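Home | Trips | Boats | List archive | Join
2 min read

Re: Evening boat out of Stindton

> Has anyone been on the Narus since they changed the evening route? We have
> 14 people coming, two of them quite small, and I can't tell from the
> schedule if it still goes past the seal rocks. Is it worth the extra
> half hour?

Yes, and yes! I went out on the Narus twice in February and again last week, and she still goes right past the rocks – slower than before, which the kids in your group will love. The whole trip now runs 90 minutes, and the captain cuts the engine for a good stretch on the far side so you can hear the seals grumbling at each other.

Book the upper deck if you can get it. It's windier, but you can move from side to side, and with a group your size somebody is always going to be on the wrong one. The small ones will want hats. We had porpoises on two of my three trips, and on the last one a big raft of eiders that let us drift up surprisingly close.

Parking is at the Pleltuvholm lot, then 5 minutes on foot down to the dock. Don't follow the old signs, they take you to the freight side.

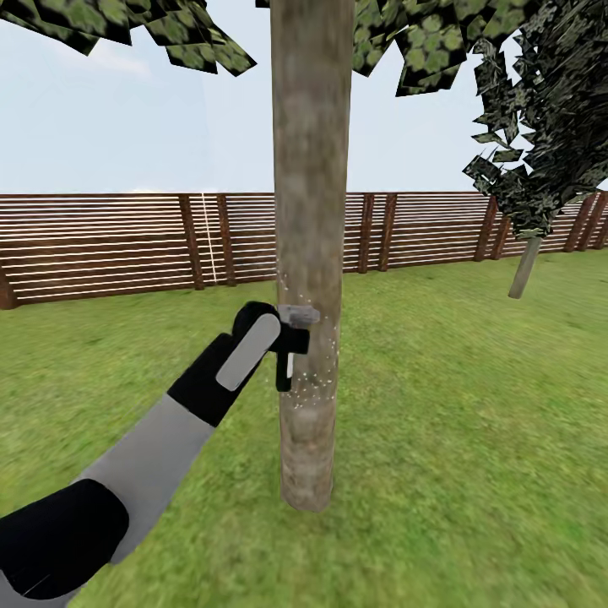
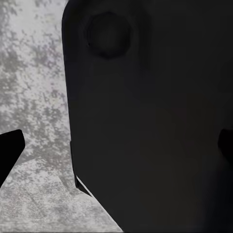
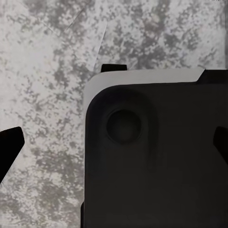
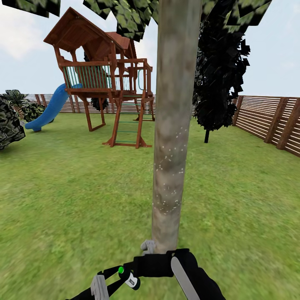 The dock opens 20 minutes before boarding, and I'd be there for it, because the line for the upper deck forms fast. If you get there sooner, wait on the grass by the ticket office, where there's shade under one tall, straight tree with a smooth, mottled trunk, a lot like the one in the last picture. The snack window sells hot chocolate and very good fish rolls. Tell me how it goes – I'm already trying to talk my sister into a fourth trip!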